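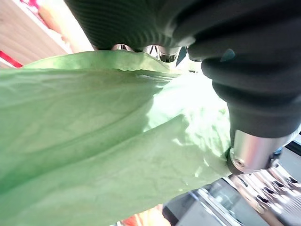
Lettuce goes in the bottom drawer and you forget about it until it's soup, according to Keir Baird, whose answer to last term's short-answer paper went on in that vein for most of a page. It got half marks. The first part is an accurate account of what people do, and the paper had asked what they should do.

Kitchen Practice 1, Plidville campus
Handout 4: Leafy greens and leeks
Bring it to the practical in Room 252. Spare copies live on the bench by the door until someone wipes down a sink with them.

Before you touch anything

Wash your hands, take off your rings, clear the bench. You've heard it. You'll hear it again in Handout 5.

Leafy heads

We use wombok and cos in this unit, mostly, and iceberg when the order goes astray. All of them bruise. A bruise you make at nine in the morning will look fine at nine, and by lunch service it'll be a brown thumbprint on somebody's salad. Lift a head from underneath with a spread hand. Don't squeeze the sides to see if it's fresh; every shopper ahead of you has already done that.

Outer leaves tear, especially along the frilly rim where they're thinnest. A torn edge is no reason to bin a leaf. Trim it, or shred it for the stir-fry, where its looks won't come up. What you do bin is anything slimy, anything that smells like a pond, and any leaf you'd be embarrassed to explain.

Taking a head apart:
Cut across the base, a finger's width up.
Let the outer leaves fall away and set them aside in their own tub.
Work inwards, trimming again when the leaves stop coming loose.
Wash in a full sink of cold water. Lift the leaves out and leave the grit behind. If you pull the plug first, the grit settles straight back on the leaves and you can start over.
Spin, then store on a dry cloth in a lidded tub, label facing out.

The Bermúdez reader (chapter on greens, on the shelf in the library, never borrowed as far as I can tell) likes a 20 minute soak in iced water for tired leaves. It works well on a limp cos. It does nothing for one that has given up altogether.

Leeks

The leek is a plant that has spent its life collecting dirt and filing it neatly between layers. The colour tells you most of what you need: white at the root end, pale green through the middle, then dark and leathery at the top. White and pale green are for eating. The dark tops are for stock, and they want more washing than the rest put together.

Fine lengthwise ridges on the shaft are normal. Softness is a worry. So is a hard core, which means the plant was getting ready to flower and you're about to chew on rope.

Leeks roll. Lay one on a damp cloth before you cut, and split it lengthwise from just above the root so the layers stay joined like pages. Fan them under the tap, root end up, and keep going after you think you've finished.
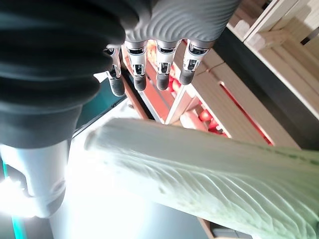
Slicing for the practical

Half-moons, the thickness of a coin. Take the root off last, as it's holding the whole thing together for you. Curl your fingertips under and let the knife ride against the knuckles. Anyone demonstrating the television method will be demonstrating it to the first aid kit.

Sweat the leeks in butter over low heat, lid on. They should go soft and stay pale. If you can hear them from the corridor, turn it down.

Assessment

Pass mark is 80 per cent. Marks come from trimming, washing, cutting and the state of your bench, and I'll be running a finger through your leeks looking for grit. The dish itself is leek and cabbage braise, recipe in the Flisari folder, filed under soups for reasons lost to history.

Trimmings go in the green tub. Labels do not go in the green tub. Ask the January group.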